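Kiltar good practice project: progress report to the Lallov fund, October
Prepared by Halfdan Þrastardóttir

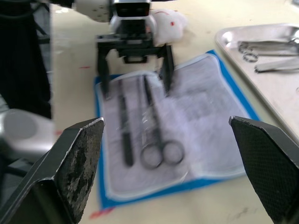
Do we need written rules for arms that only ever handle instruments on a table, with no patient anywhere near?

We think they are well worth having. A pair of scissors can hurt a member of staff just as easily on a table as in theatre, and habits picked up at the practice stage tend to follow people into the real job.

First of all, thank you for your patience over the summer, when Gaspard Lefèvre and I were both rather slower with our emails than we would have liked. The draft code of practice has now grown to 6 sections, and I am very glad to say that four of those have been read and marked up by the team at Gunnlaugsson, whose comments were generous and, in places, quite blunt (we needed it!).

The section that has taken up most of our time is the one on shared working areas. When two arms reach over the same towel, somebody has to decide which of them has the right of way, and our first draft left this to the operator's good sense. Gunnlaugsson felt that was far too loose, and after a long afternoon of going round in circles we came to agree. The new wording says that one arm is named as the lead before work begins, that the other keeps clear until the lead has withdrawn, and that the names are written on the session sheet. If the sheet is blank, the session doesn't start.

The section on layout is shorter and I am rather fond of it. Instruments are set out side by side with their tips pointing the same way, and anything not in use stays in a steel tray. We had a lively discussion about whether cloth should be allowed under instruments at all, as it can ruck up when a gripper closes. For now it stays in, provided it lies on a mat.

Finger pads have turned out to be a bigger subject than I expected. Our draft asks for both pads to be looked at before every session and for signs of wear to be written down, but we haven't settled how much wear is too much. Gaspard would like a simple set of comparison photographs to hold beside the gripper. I would like a number. Stuteck have offered to lend us their own checklist, and we may well end up with a bit of both.

We are about 3 weeks behind on the training notes. These were meant to go out with the draft, and I'm sorry they didn't. The delay won't affect the budget, and no extra money is being asked for.

Still to do before the next report: the last 2 sections, on cleaning and on stopping an arm by hand, need to go to Gunnlaugsson, and Gaspard is rewriting the glossary in everyday words. We would also welcome your view on whether the finished code should be free to download. Both of us would like it to be, but the grant letter isn't quite clear on the point.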